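Wollton's early bus is back, and I was on it

2020-02-23

Well, the 606 is running again! If you live up the Kilow end of Wollton you'll know what that means, and if you don't, it means I can get to work without begging a lift off my sister-in-law. The first one left the stop by the old Dotine works at 6 in the morning, still pitch dark, and I dragged myself out of bed specially so I could tell you all how it went.

Quick recap for anyone who's moved here since. The 606 used to go from Kilow down through Wollton and out to the hospital, and it was taken off last August when the contract ran out. We were told it would be back in a few weeks. It wasn't, and all autumn and winter the first bus into town has been the ten to eight, no use at all if you start at seven (and a lot of people round here do – the hospital, the bakery, the sorting office).

The new operator is Ó Gríofa Coaches, who already do the school runs out to the villages. They've taken it on for 13 months to begin with, and after that it depends on how many of us use it. So please use it! I know it's tempting to stick with the car once you've got into the habit, but I'd hate to be writing this same piece again next spring with a different ending.

There were more of us at the stop than I'd expected, a lot of hoods and flasks and people nodding at each other. The driver was Ikechukwu Chukwu, who some of you will remember from the old service, and he got a cheer when he opened the doors. He told me he'd asked for the early shift. "I like the town before it's properly awake," he said. "And the passengers are quieter." I'm not sure he meant me, because I talked to him most of the way down the hill.
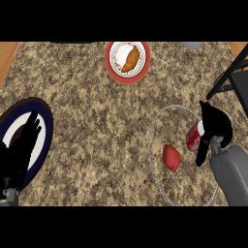

The route has changed a bit, so have a look before you set off. It no longer goes round by the library, and it now stops outside the health centre in both directions, something people on Mill Rise have been after for years. The other big change is the timing at the town end, where the bus waits for four minutes outside the market hall before carrying on to the hospital. I had visions of using that to dash in for a croissant on a plate, nicely browned, like a person with a civilised life, but the café doesn't open its shutters until half past seven, so bring something from home. If you're changing there for the station, the connection is tight but it does work. We pulled in with time to spare and the station bus was still sitting there with its lights on.

Fares are the part I've had most messages about. A single is £2 wherever you get on, and there's a weekly ticket you can buy from the driver with cash or card. Passes are fine at any time of day on this route, including before nine, and I double checked that one because I didn't believe it either. Under-fives go free. Dogs are up to the driver, and I saw one whiskery terrier get on at Chapel Lane with no fuss at all.

Not everybody is happy. The woman behind me pointed out that there's still nothing after twenty past six in the evening, so anyone on a late shift at the hospital can get there by bus but can't get home on it. She's quite right, and it does seem daft. I rang Ó Gríofa about it when I got back and was told they'd like to add a later run but need to see the passenger numbers first. I asked when they'd be looking at those and the answer was "in the summer", so I'll ring again in the summer.

The stop at Tanner's Bridge also needs sorting out. The old shelter went when the road was dug up and there's just a pole there now, on a very narrow bit of pavement, with lorries going past. Two people were stood in somebody's gateway to keep out of the wind and the driver very nearly didn't see them. The council says a new shelter is on the list – which list, and how long it is, I couldn't get anyone to say.

We got to the hospital three minutes early. I had no reason at all to be at the hospital, so I stayed in my seat and came straight back again, and it was starting to get light over Kilow by the time I got off.

Paper timetables are on the bus and in the post office, next to the parcel scales. The one taped up in the shelter at the Dotine works is last year's, so ignore it.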